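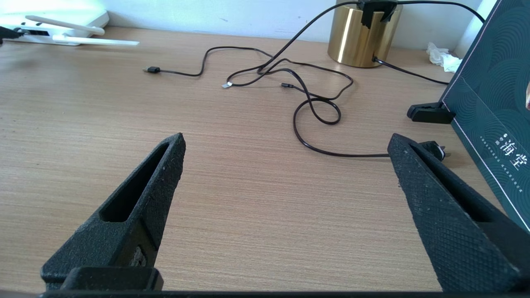
Why bother coiling a cable at all, someone in the November group wanted to know, when it only gets pulled out again the next morning? Fair point! The answer takes up most of session 4, so bring a cord you're fond of and one you can't stand.

Home Workspace Basics – Session 4: Cords and Desktops
Gurside Adult Learning, Room 19
Tue 14 July

Start with the ends
Find every plug before you touch a loop. USB-A, micro-USB, two-prong power – lay them flat and pointing away from the pile. Unplug from the wall first, please. Most knots are only loops that have slid over each other, and they open up beautifully once an end is free to travel back through.

Never pull to "see what happens." A tug tightens the crossing you can't see.

The over-under coil
My favorite ten minutes of the whole course! Make one loop the normal way, then turn your wrist so the next loop goes under. Keep alternating. The cord lies flat and pays out without twisting. Thin black cables show their crossings badly, so work on a pale surface if you have one.

Where the ends live
A clip on the rim of a heavy cup or a desk edge will hold a charging end where you can reach it. Try both this week. Light cups tip over – put something in the bottom.

For next time
Coil three cords over-under and tie each one loosely.
Label both ends (masking tape is fine).
Read the Winunura handout, pages 131 to 158, and skip the part on wall channels.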